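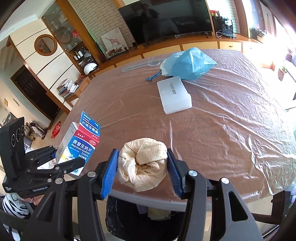 Grupo de Manipulación — Tratine
Inicio | Foros | Demostraciones | Buscar

pinza_sur: Papel arrugado sobre plástico transparente. Con la pinza de mano cierro despacio y lo levanto poco. ¿Vale como demostración?

ejeZ: Vale, pero repite 6 veces variando la entrada. Con 3 la política copia la trayectoria.

koldo_r: Discrepo. Por control remoto salen pausas más limpias — y los reflejos del plástico molestan igual.

pinza_sur: El mando me cuesta 4 veces más tiempo. Sigo a mano.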